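To: tudeck-users
Subject: Re: [tudeck-users] Two-person demos, clear parts not tracking

On the tudeck-users list, Olvera lab wrote:

> We have started collecting two-person demonstrations with the hand-held
> grippers, one operator each side of a table. Single-person episodes on
> the same kit are fine. With two people we lose far more in processing:
> the pose track jumps or drops out when the second gripper comes close.
> It is worse when the part is clear plastic. Is this expected? Should we
> go back to remote control for these tasks?
>
> Also, how many demos did you need before the policy was any use?

We do this sort of thing at Brondley, so I can give you our numbers and the settings we ended up with.

First, yes, it is expected. The tracker picks out points in the wrist camera view and assumes they belong to a room that stays still. When a second gripper fills the top half of the view, a lot of those points belong to something moving. A plain white table makes it worse because it offers very few points of its own. Clear parts add reflections from the ceiling lights, and those slide about as your hand moves.

We recorded 791 two-person episodes for the clear plastic task and kept 416 after processing. Most of the rejected ones failed in the approach, when both operators came in over the part together. The changes that helped us, in the order we made them:

- Map the room first with one gripper and no second operator. Go slowly, and look at the desks and walls as well as the table.
- Put some dark marks on the table.
- Let one operator come in first and hold still. The second then comes in from the opposite side.
- Keep the fingers pointing down for the approach. Tilting towards the other person puts their whole arm in view.
- Redo the mapping if anyone moves the table. We did not at first and threw away 212 episodes.

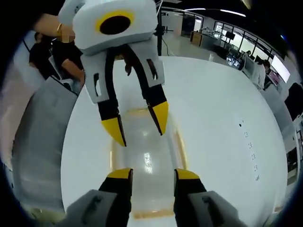 Wrist camera view, second gripper over the table, clear part between the near fingers.

You can see how much of the view the other gripper takes up at that distance. The wide lens still gets plenty of the room behind it, and that is what the tracker needs to hold on to. If your grippers have a narrower lens I would fit the wide one before changing anything else.

On remote control: we tried it on the Irkasura arms for the same task. The tracking problem goes away, as the arm positions come straight from the joints. But our operators were much slower, and they could not feel when the sheet was starting to bend. We now use remote control only for the last part of the task, where the sheet goes into its slot and the arms hardly move. The rest is done by hand. Mixing the two in training was fine once we had matched the gripper opening values. Check those, ours were on different scales.

As to how many, it depends on the part. On opaque trays the policy was usable well before we had finished collecting. On clear ones it needed the full set, and it still grabs at reflections from time to time.

One more thing to check is the clocks. Ours drifted apart by 7 frames over a long session before we began showing both cameras the same flashing code at the start of each episode. The pose tracks look fine when this happens, so you only find out when the two hands fail to meet in replay.

I can post our mapping settings if they are any use. Which version of the processing scripts are you on? The October one handles masks differently, and you will want to mask out the area of your own fingers either way.

Brondley robot group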